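Liste Lectures de l'étrange - archives
Posté en novembre, samedi, 22 h 44, par Mathilde R.

Ce site utilise des cookies pour mesurer la fréquentation des archives. Accepter / Refuser / Paramétrer

Objet : Re: Prukberg, enfin un vrai roman de maison hantée ?

Bonsoir à tous,

Je reprends le message de Damien, avec un peu de retard parce que je voulais finir le livre avant de répondre.

> Bonjour la liste,
>
> Je sors de Prukberg et je suis encore secoué. Pour ceux qui ont raté
> l'annonce : c'est le premier tome d'une série chez Prirley, traduit de
> l'anglais, l'histoire d'une restauratrice de tableaux qui s'installe
> dans un ancien sanatorium au-dessus du village d'Ullavden et qui
> comprend petit à petit que le bâtiment se souvient de ses malades.
> J'ai lu les 125 premières pages d'une traite. La postface de Sayaka
> Uchida est passionnante, elle rattache le roman à toute la tradition
> des lieux qui écoutent. La quatrième de couverture parle du « roman
> de fantôme le plus effrayant de la décennie » et pour une fois je ne
> trouve pas ça exagéré. Il paraît que l'autrice a passé un hiver
> entier dans un vrai sanatorium désaffecté pour l'écrire.
> Qui l'a lu ? Je suis curieux de vos avis, même méchants.
>
> Damien

Alors oui, je l'ai lu, et l'avis sera plutôt méchant, tu l'auras cherché.

D'abord la quatrième de couverture. « Le plus effrayant de la décennie », d'après qui ? La citation n'est pas signée. Sur mon exemplaire elle est entre guillemets, en italique, en gros, et il n'y a rien en dessous, ni journal ni nom. J'ai regardé l'argumentaire envoyé aux libraires (une amie m'a fait suivre le sien) et la même phrase y figure sans guillemets, comme si l'éditeur parlait. J'en conclus que Prirley se cite lui-même. Ce n'est pas un crime, tout le monde le fait, mais je ne vois pas pourquoi on devrait en tenir compte.

Ensuite l'hiver au sanatorium. Je veux bien y croire, mais où, et quand ? Dans l'entretien paru dans Kikuchi, l'autrice parle d'un « séjour ». Dans le dossier de presse le séjour devient un hiver. Et dans les remerciements du roman, que j'ai relus exprès, elle remercie l'hôtel qui l'a hébergée pendant 2 week-ends. Un hôtel ! Peut-être qu'il y a eu les deux, peut-être que l'hôtel est un ancien sanatorium, je n'en sais rien. Je remarque seulement que l'anecdote grossit à mesure qu'on s'éloigne du livre, et qu'elle sert toujours à me convaincre d'avoir peur avant d'avoir lu.

Sur le texte lui-même, je te suis pour les 125 premières pages. Le trajet en car jusqu'à Ullavden est très bien, la gardienne qui refuse de monter au deuxième étage aussi, et j'ai aimé que l'héroïne ait un métier et qu'elle l'exerce. Les passages sur les vernis sont ce qu'il y a de plus inquiétant dans tout le roman. On gratte, on trouve un visage, on continue de gratter. J'aurais pris trois cents pages de ça. 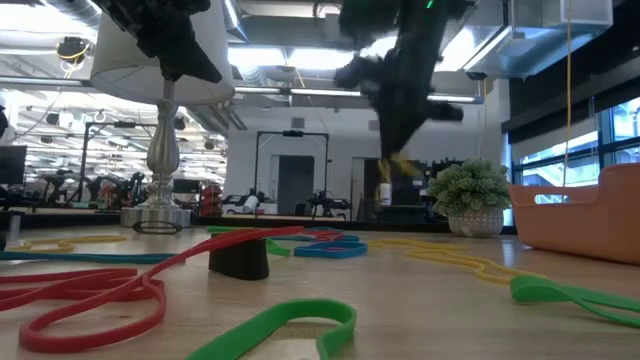

Et puis arrive le carnet du médecin. À partir de là, chaque chapitre s'ouvre sur une page du carnet, et chaque page nous explique ce que le chapitre précédent avait réussi à laisser dans l'ombre. Le bruit d'eau dans les murs ? Expliqué. La chambre 44, dont la porte s'ouvre dans le mauvais sens ? Expliquée, avec un plan. J'ai cru un moment que le médecin mentait, que le carnet était un piège, et j'étais prête à crier au génie. Non, il dit la vérité du début à la fin, et l'héroïne le croit tout de suite, elle qui passe ses journées à se méfier des repeints. Quelqu'un peut-il me dire si cette incohérence est voulue ? Je pose la question sérieusement, il m'arrive de passer à côté des choses.

La postface, maintenant. Je n'ai rien contre Sayaka Uchida, son essai sur les maisons de papier m'avait beaucoup servi quand je préparais mon cycle à la médiathèque. Mais une postface payée par l'éditeur et placée dans le volume n'est pas une critique, et je suis un peu gênée de la voir invoquée comme une preuve. Elle est d'ailleurs plus prudente que tu ne le dis, Damien. Relis le dernier paragraphe : elle parle d'un roman « qui aurait pu se taire davantage ». Venant de quelqu'un qui écrit dans le volume, c'est assez rude, non ?

Je passe sur la traduction, que je trouve correcte, avec deux ou trois « réaliser » pour « se rendre compte » qui m'ont fait lever les yeux. Je n'ai pas l'original sous la main pour comparer. Si Hélène l'a lu en anglais, je veux bien savoir si la scène du monte-charge est aussi confuse au départ - je l'ai lue trois fois et je ne sais toujours pas qui est dedans.

Reste l'affaire du tirage numéroté. On nous annonce 1000 exemplaires reliés, jaspage noir, « épuisés en précommande », et une semaine plus tard il y en a une pile chez mon libraire. Il m'a dit qu'il n'avait rien demandé. Donc avant de vous jeter sur ceux qui se revendent au double, attendez un peu.

Pour finir sur une chose moins grincheuse : la scène du goûter des malades, vers le milieu, tient toute seule et ferait une très bonne nouvelle. Pas d'apparition, pas de carnet, juste des gens qui se passent une assiette vide. Si tout le livre était de cette eau je serais dans ton camp.

Je ne lirai pas le tome 2 à sa sortie. Je l'emprunterai peut-être, si l'un de vous me garantit que le médecin est mort pour de bon et qu'il n'a pas laissé d'autres papiers.

Mathilde

PS pour Yann : je n'ai pas oublié ton Blackwood, il est sur la pile de l'entrée, je te l'apporte à la prochaine rencontre.

Recevez le résumé hebdomadaire de la liste dans votre boîte : inscrivez votre adresse électronique. Désinscription possible à tout moment.

Dernière mise à jour de la page : novembre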